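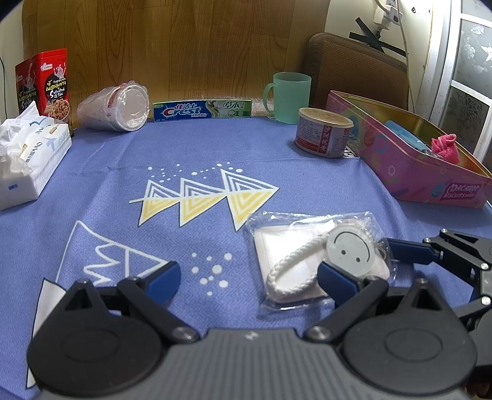

Fig. 1. Two hand-held grippers and the wrapped pouch on the printed cloth.

Week 6 handout: reviewing a hand-held gripper kit
Lindsay Ellery, Thu 28 July

OK, so last week we did arms on stands and this week we're doing the grippers you carry around yourself. I've had the Jevum two-hand kit on my desk since the start of term and I've been itching to get to it! These are my own notes, tidied up a bit, so please read them next to the Lulgate spec sheet from the reading pack. The sheet is good on numbers and pretty thin on what it's like to use the thing.

What you get for the money

The kit we're reviewing is listed at 1684 for the pair, or 880 if you buy one gripper on its own. (Yes, the pair saves you a little. Work out how much before you decide it's a bargain.) Te Moana will also rent you the pair by the month, and their contract is in the pack. Look hard at the clause on worn finger pads, which I had to read twice - it puts normal wear on the renter.

The quoted weight is 424 grams for each gripper. That sounds like nothing, and for the first few grabs it is nothing. Try it with your arm held out over a table for a whole session, though, and you'll have opinions. I want those opinions in your write-up, with the time you noticed them.

Why I like a wrapped pouch as a test item

Everybody wants to start with a block. I get it, blocks are easy, but a block tells you very little about a gripper you'd want to use in a home. Give me something in a clear plastic bag every time. The bag creases and throws bright highlights all over the place, and the edge you see is often the bag's edge and nowhere near the edge of the thing inside. Then there's the thick white strap on this one, which gives you a second place to grab. Is the strap a better target than the body? I go back and forth on it, and I'd love for someone to argue the point properly.
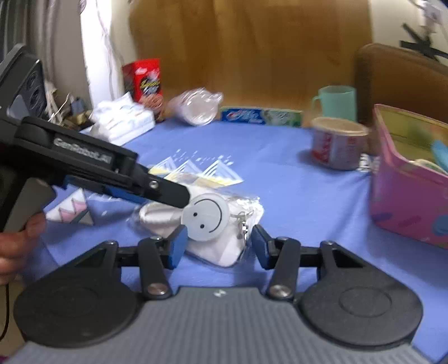

The other thing I'd ask you to think about is how two grippers share a small space. With one hand you only worry about your own fingers. With two, the arms come in from different sides and each one can get in the other's way, or block the view of the part you care about. The spec sheet has nothing on this at all. When you plan your approach, say which hand goes in first and where the second one waits.

Clutter counts too. Keep the cups or bowls, the toothpaste box and the mug on the table when you set up your own test. A bare table flatters any product, and I mark down for it!

For your review

Use the Dornlow form, both sides. Do 40 grabs on one wrapped item of your choice and write down every miss, including the ones you think were your fault (I'm just as interested in those). Note which part you were aiming for each time. Then give me a page on whether you'd buy, rent or pass, and who you have in mind as the user. A student lab and a small packing shop could easily come out with different answers.

Reviews are due the first week of August. Bring the form on paper, and return the pads to the drawer by the sink.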